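Gripper build, part 8. The second pair is together at the Bostura workshop. Same four-bar layout as the first, black printed arms, steel pins pressed in by hand.

Old pins were turned down from fence wire and had more than 400 microns of slop. You could hear them. New ones from Holanda are a proper fit, though two holes still needed reaming.

Springs next. I tried the stiff set and it creased anything thinner than a beer coaster. Gone back to the soft set, 20 mm free length – less grip, but the jaws close evenly.
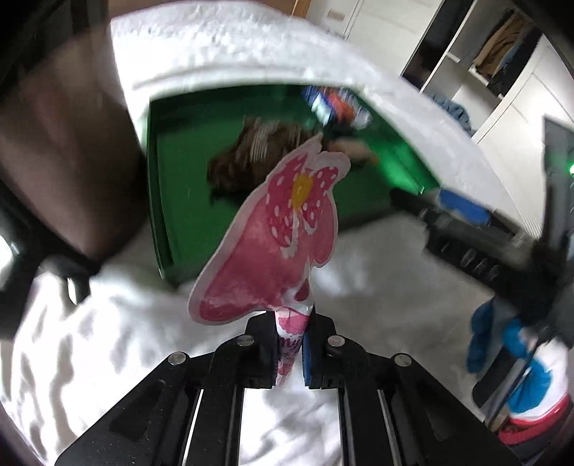 Pad thickness is the part I keep changing. Too thick and the tips meet before the linkage finishes its travel. Flat things show it up best, so the test pieces are mostly card shapes and small odds and ends in a green tray. The orchid cutout is held by its narrow stem, flower upright, with the blue pad on the right fingertip.

Files for the jaw blocks go up on the Zollusgate page in November. Metric only, sorry.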